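March, late evening

The rain finally gave up after supper, and I sat down with a cup of tea meaning to write one line and go to bed, but the day has been such a nice one that I think it deserves a proper page.

I walked the old canal path out to Terkudwood this morning, the long way, past the pump house and the allotments where somebody has already got their bean poles up (in March! such optimism). I had my new boots on and was a bit worried about my heels, but they were fine, better than fine, and by the time I got to the lock I had forgotten I was wearing them. The sign there says the cottage dates from 1468, which I have never quite believed, although the roof does sag in a very convincing way.

The bakery at Alvarado was open again after its winter break and I bought 2 cheese rolls, one for the bench and one for the walk home, and then of course ate both on the bench. A heron stood on the far bank the whole time and took no interest in me at all. I kept thinking about the summer I was nine and we came down here with jam jars, and how enormous the lock gates seemed then, and how cold the water was on my wrists.

Going back I took the steps up through Natton to save my knees the muddy stretch, and stopped halfway to get my breath and look at the valley. The hedges have that faint green haze on them now, only when you look sideways.

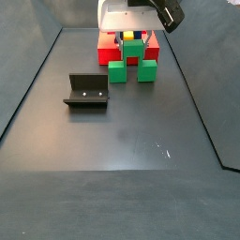 I was home by three, and hung my coat over the bath, and put the soup on with the last of the leeks. Then I read for a good two hours with my feet up and the radio murmuring in the kitchen. I am on page 497 of that huge river novel and I am dragging it out on purpose, a few pages at a time, like the end of a box of chocolates.

Tomorrow I must ring about the gutter and find the seed packets, and if it stays dry I might try the path in the other direction, toward Nolov, and take a flask this time.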